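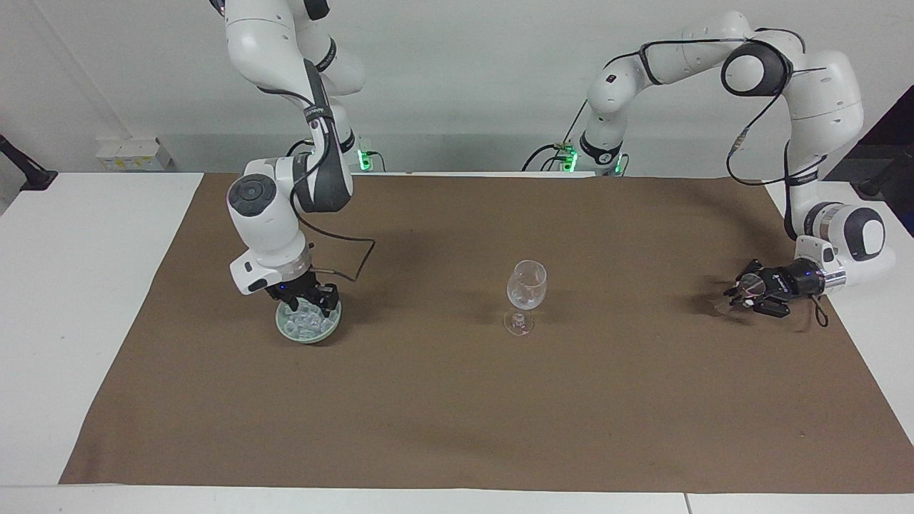 Gosto de começar por uma confissão: durante muito tempo achei que uma falha de robô era uma coisa barulhenta. Imaginava o braço a bater na mesa, o vidro partido, alguém a correr para o botão vermelho. Depois passei uma temporada a acompanhar a célula de bancada da Vesen, dois braços, uma taça de gelo e um copo de pé, e aprendi que as falhas que mais me tiram o sono são muito caladas (e, confesso, um bocadinho embaraçosas).

Foi numa terça-feira. Tínhamos programado 200 ciclos de serviço de gelo e, a certa altura, a pinça começou a fechar com mais força do que lhe era pedido. O software da Kendel, que trata do controlo, registava cada pega como boa. E era boa, no sentido em que o cubo não caía! Só que o limite que tínhamos combinado, 30 newtons, deixara de ser respeitado depois de uma atualização, e demos por isso apenas quando um copo apareceu com o pé rachado. Tinham passado 3 horas.

Ora, o copo custa pouco e ninguém se magoou. Mas um copo rachado que continua de pé vai parar à mão de uma pessoa, e a mim essa ideia incomoda muito mais do que um monte de cacos no chão, que pelo menos toda a gente vê e varre.
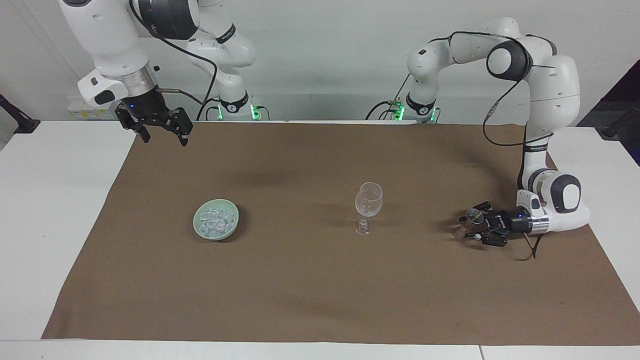
## O verde não chega

Na base dos braços há luzes verdes, e eu próprio, que escrevo isto com ar de entendido, habituei-me a olhar para elas como quem olha para um semáforo. Verde, segue-se em frente, vai-se buscar um café. A nossa luz verde, porém, dizia que o braço estava ligado e sem erro declarado. Sobre a força nos dedos não dizia nada, e a culpa de lermos nela outra coisa foi inteiramente nossa.

Por isso defendo, com toda a simpatia por quem tem prazos para cumprir, que uma atualização de controlo seja tratada como uma mudança de ferramenta: para-se a célula, mede-se a força com um sensor à parte, e só depois se volta a pôr vidro na mesa. No nosso caso, a medição demora 30 minutos. Já me disseram que é um exagero para uma máquina que pega em cubos de gelo, e eu percebo o argumento, mas a mesma versão do programa podia estar amanhã a segurar um frasco, ou um prato quente ao lado de uma criança.

Também gostava que o registo guardasse a força de cada pega, mesmo das que correm bem. Temos pedido isso à Kendel desde outubro, e a resposta tem sido cordial e vaga. Entretanto, fazemos as contas à mão, com uma folha colada ao lado do computador, e paramos a célula sempre que um valor nos parece estranho.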